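Ticket 343
Site: Harero returns, bench 3
Raised by: Seema Lodhi
Picked up by: Lizelle Gumede
Priority: was high, now medium
Subject: arm stops over item, asks for person every time, people fed up

1. Reported
Arm on bench 3 goes to the item, stops above it, then calls for help. Happens on tins and flat boxes mostly. Soft goods fine. Staff have to walk over, press continue, walk back. Seema says her lot are doing more walking than before we put the thing in. Fair point.

2. First checks
Restarted controller. No change.
Swapped gripper cable with the spare from Afolabi. No change.
Read the log for the early shift - 173 picks, 80 of them stopped for help. Way too many.
Vetgate (the checking software) up to date, settings same as bench 2. Bench 2 doesn't do it.

3. Talked to the shift
Should have done this first. Two things came out.
- Since April the help call goes to whoever is signed in, and on bench 3 that's always the same person as there's only one login. She does all the walking, the others can't clear it even if stood next to it.
- People have started picking the tins out by hand before the arm gets to them, so the numbers we had last month looked better than they were. Not their fault, they were trying to keep up.
Also asked who decides what the arm does and what they do. No good answer from me. Passed to Vodonska, they wrote the job split.

4. Found
Confidence limit on bench 3 set higher than bench 2, in the local file not the main one, so the settings page dosn't show it. Anything with a worn or printed lid scores low and it stops. Don't know who changed it.

5. Simulator run, old limit
Loaded the house clearance room, tin on the chair seat, Franka arm beside it. Same fault as the bench - gets over the tin, waits, help call. So it's not the bench hardware.

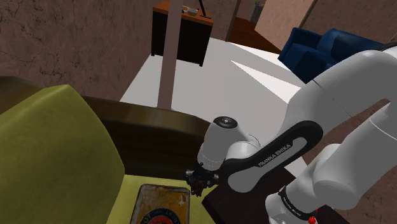
6. Simulator run, new limit
Limit matched to bench 2. Same room, same tin. Picked and lifted, no call. Ran the flat boxes too, fine. One stop on a box with tape across it, would want a person for that anyway.

7. Changes made
- Local file on bench 3 corrected, copy saved
- Own logins for everyone on the shift, any of them can clear a stop
- Help light moved so it can be seen from the packing side

8. Still open
Seema wants the walking time counted in the shift targets untill we have a full week of clean numbers. I agree, needs Vodonska to sign off.
Settings page should show local files - seperate ticket to Vetgate.
Leave open. LG, 1 October 2021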